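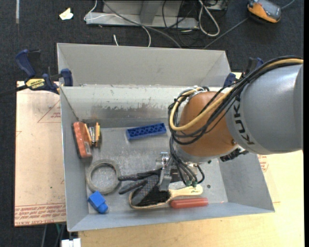 分拣站项目进展汇报(二月)

各位好,又到交作业的时候了。上次汇报写得太像说明书,有人回信说看到第二页就去倒茶了,所以这回我就照平时说话的样子写,数字放在该放的地方,其余的当聊天看。

先交代大背景,给中途加入邮件组的同事补个课。Plevton车间的工具归还区,原来是每班结束后大家把手头的东西往料箱里一倒,由夜班的人挑出来,该回工具墙的回工具墙,该进耗材柜的进耗材柜,坏的另放。这个活儿没有人正式领过,排班表上也没有它的名字,可每晚都得有人弯着腰干完。Firnora去年秋天批的这笔钱,就是让我们试试能不能把“从箱子里挑东西”这一步交给机械臂,同时把这件事对班组的影响老老实实记下来。后半句我一直觉得比前半句难。

进度方面,原计划的4个阶段走完了2个,第三个正在做。机械臂、料箱和夹爪的位置定了,单件抓取的流程跑通了,眼下折腾的是混放:手套、刷子、胶带一类的东西堆在一起,互相压着,怎么一件一件拿出来。我们还掺了几样积木之类的小东西当练习件,形状规整,拿来和软塌塌的手套对比着看,哪里出问题一目了然。

说说手套吧,这个月我一半的头发是为它掉的。硬的东西,夹爪下去,夹住就是夹住了。手套不一样,你夹到一根手指,提起来整只就转,转完了姿态跟识别时完全两码事,放到哪一格全看运气。要是它还搭在别的东西上面,夹爪一合,有时候连底下那件一块儿捎走。我们试过改下探角度,也试过先拨一下再抓,后一种明显顺手些,代价是每件多花几秒。我个人的意见是这几秒可以认,夜里又没人等着它。Dustari那边提供的软指套样品也到了,下个月装上试,现在这副金属手指抓硬物很好,先不急着换掉。

刷子是另一个小麻烦。柄朝哪边,夹爪就得跟着转,而柄贴着箱壁的时候,手指根本伸不进缝里。料箱用夹具固定之后,至少箱子不会被推着跑了,前阵子我每天早上第一件事就是重新对位,对得我都能闭着眼睛做了!固定这件事早该做,这个责任算我的。

还有反光。金属箱底用久了,划痕和亮斑混在一起,相机偶尔会把一块亮斑当成一件东西,机械臂郑重其事地下去抓空气。班组里看见的人笑得不行,我也笑,笑完回去改参数。换过一次灯的朝向以后好多了,换箱底衬垫的方案还在比价,放在下面的申请里说。

下面讲人。

夜班原来有3位同事轮流做挑拣。项目开始前我答应过他们,也写进了给你们的申请书:不因为这个项目减人。到目前为止这条没有变,我想在这里再写一遍,免得以后谁翻档案找不到。变的是他们的活。一位转去做工具点检和简单维修,她本来就手巧,以前是趁空闲偷着修,现在是正式工时了。另外两位还在分拣站,一个负责料箱进出和异常处理,另一个跟着Aguiar的工程师学示教和维护。

听上去挺圆满是不是?我得把不圆满的也写上。学示教的那位上个月跟我说,他觉得自己在“伺候机器”,以前干完活是看得见的,箱子空了,格子满了,现在站在旁边等它出错,出错了才轮到他,一晚上下来反而更累。我听了挺不是滋味。后来我们调整了一下,让他自己决定什么时候暂停、哪类东西先不交给机械臂,并且由他来写每周的抓取规则清单。他写的第一份清单就把我原来的顺序推翻了,把压在最上面的软物放到第一批处理,理由是老挑拣工都这么干,先把“盖子”掀了。照着改完,夹爪带起底下东西的情况少了很多。这种经验我在办公室坐多久也想不出来。

负责料箱进出的同事关心的是另一件事:腰。他说不用整晚弯着了,这一点他很满意,但是搬满箱上台的动作还在,而且因为台面固定了高度,比原来还别扭一些。这条意见我完全接受,升降台面的事已经去问了报价。老实讲,我们当初画布局图的时候只想着机械臂够不够得着,没想人够不够得着。

白班的影响比我预计的大。以前往箱子里倒什么都行,反正人会挑。现在刀片和沾了胶的碎布绝对不能进箱,班前会讲了好几遍,头两周还是天天有。有人抱怨说机器没帮上忙倒先给他添了规矩,这话我没法反驳,因为眼下对白班来说确实如此。我们在归还区加了一个单独的小盒子收刀片,情况好转,不过我不敢说已经解决了。

安全上没有人员受伤,有一次急停,是线缆在手腕转动时绷得太紧,同事看见了直接拍的按钮。拍得好,我当场就这么说的。之后线缆重新理过,留的余量更大,每班开机前多看一眼走线,这一项也加进了点检表。台子后面那片地上的线还是乱,我知道,已经列入整改,下次汇报之前收拾干净。

接下来的安排,我尽量写得具体些,方便你们到时候来对账。先把混放抓取做完,目标是连续7个夜班由分拣站承担主要挑拣,中间允许人工介入,但每次介入都要记原因。然后试软指套,和现有夹爪在同一批物品上做对比。再往后是第四阶段,把挑出来的东西跟工具墙的登记系统接上,这部分要看Aguiar那边的接口什么时候给,他们说快了,我先按“不太快”来排。

预算总体在计划之内,设备这块略有结余,培训超了一点,主要是示教课程加了课时。我想申请把设备结余转两笔出来:一笔做升降台面,一笔换料箱衬垫。前一笔如果只能批一个,请批前一笔,衬垫我可以继续跟反光斗智斗勇,同事的腰不该等。

最后有件事想听听你们的意见。班组提出来,分拣站的抓取规则以后由他们自己维护,工程这边只管审核安全项。我是赞成的,但这样一来岗位说明和津贴都得跟着改,超出了项目本身能定的范围。要是Firnora那边有类似的做法可以借鉴,麻烦转给我,早几天收到,我就能赶在排下个月班表之前跟大家谈。

分拣站项目负责人
Plevton车间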